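# Household notes: the small drawers

This entry continues the record of the reorganization of our apartment in Cernmont, which began in September and has now reached the objects that fit in the palm of a hand. Readers who followed the earlier entries on the hall closet and the linen shelf will find the method unchanged. Those arriving for the first time may wish to know that the apartment is in a building completed in 1924, that it has very little built-in storage, and that two adults live in it with a great many things neither of them remembers buying.

## Scope of the work

For the purposes of this entry, a small object is any item that would be lost if it were placed in an ordinary kitchen drawer. The category includes dice, toy parts, charms, keys without locks, spare buttons, single earrings, pencil stubs, and the little blocks that remain after the larger set has been given away. It excludes medicines, batteries, and anything with a sharp edge, all of which are kept on the high shelf in the hall and were dealt with in August.

Small objects had previously been held in five separate places: the fruit bowl, a coffee tin, the windowsill beside the radiator, the pocket of a winter coat, and a biscuit box marked "Clultwood" in my handwriting. The box takes its name from the street where we lived before this one. It was packed there during the move and was never properly unpacked. It has been opened on several occasions in search of a particular thing and closed again once that thing was found or given up on.

My partner, Þórey Eyvindsson, proposed that all five places be emptied in a single evening. I had proposed one place per week. The single evening was adopted, and I wish to record that it was the better plan, although it did run until nearly midnight and supper was taken standing up.

## Selection of the container

Several containers were considered. A divided sewing box was rejected on account of its lid, which must be lifted completely before any compartment can be seen. Glass jars were rejected because they are heavy and because small objects sink to the bottom of them. A set of card boxes from the stationer was attractive but opaque, and it is our experience that a closed opaque box will become a second biscuit box within the year.

The decision was made in favor of a small plastic drawer unit with three clear drawers. It takes up little of the table. Each drawer can be pulled out and carried to a chair, which is useful when one is looking for a thing and would like to sit down to do it. The contents may also be seen from the front to a reasonable degree. Clear plastic of this kind is somewhat cloudy, and a person cannot read a label through it, but a strong color shows well enough.

We do not recommend the very smallest size of unit. The drawers of the one we tried first (bought in Iltow and since returned) would not close over anything taller than a coin.

## Allocation of the drawers

It was agreed early that the drawers would not be sorted by type. Sorting by type was attempted with the linen shelf and resulted in a pile named "other" which was larger than all the named piles together. The small objects were instead sorted by how often they are wanted.

The top drawer is for objects in regular use or regularly asked for. Dice belong there, along with whichever toys are in favor with our niece when she visits. The middle drawer is for objects that are wanted now and then. The bottom drawer is for objects that are not wanted at present but which one of us is unwilling to part with. No explanation is required for the bottom drawer. This rule has prevented a good deal of discussion.

Every drawer is to be left with room in it. When a drawer will not slide shut without pressing on the contents, something must move down, and if the bottom drawer is the full one, something must leave the apartment. Þórey holds that objects should leave on the same day. I hold that they may wait by the door until the next errand – we have not settled this, and a paper bag is by the door as I write.

Blocks presented some difficulty. Those that survive are from more than one set, and they do not fit together in any way that we could discover. They were divided between drawers according to our niece's preferences, which she had stated firmly over the telephone.

## Matters arising

The top of the unit offers a flat surface, and flat surfaces in this household attract objects. We have resolved to leave it clear. A small charm has been allowed to hang from the unit as the single exception, at the request of Kolbrún Oddsson, my mother-in-law, who is of the view that furniture of any size ought to have one thing on it that serves no purpose.

The table itself is a separate question. It is used for sorting, for letters, for mending, and for setting down whatever is in the hand at the time, and it therefore gathers articles that have their proper places in the kitchen or the bathroom. A short clearing is now carried out at nine in the evening. Each item is returned to the room it came from, wrappers are discarded, and the cloth is shaken out over the bathtub when it needs it.

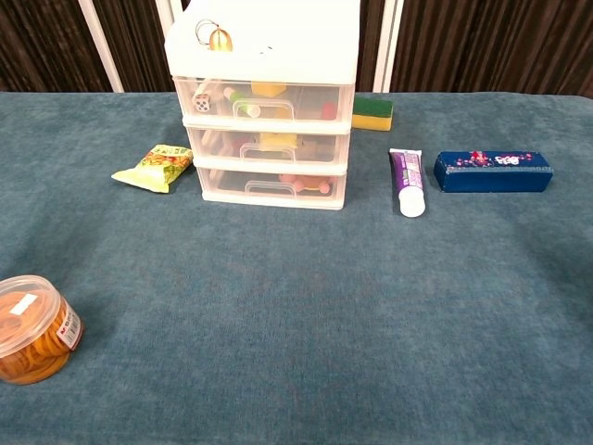

*The drawer unit on the sorting table, with toothpaste, a sponge, and a snack packet alongside.*

With respect to the cloth, we had at first intended to work on the bare table. Dice and buttons roll on a hard surface, however, and two of them went under the radiator in the first half hour. A textured fabric holds them where they are put. It also makes less noise, which our downstairs neighbors, the Dudek family, have been kind enough to mention.

## Items still outstanding

The coat pocket has been emptied but not the lining, into which at least one key has fallen. The coffee tin has been washed and awaits a use. The biscuit box remains on the chair in the hall, empty, and Þórey has asked that it be taken away before anything is put into it.

The next entry will concern the cupboard beneath the kitchen sink. Readers who have found a satisfactory arrangement for the space around the drainpipe are invited to describe it in the comments, with measurements if they have them.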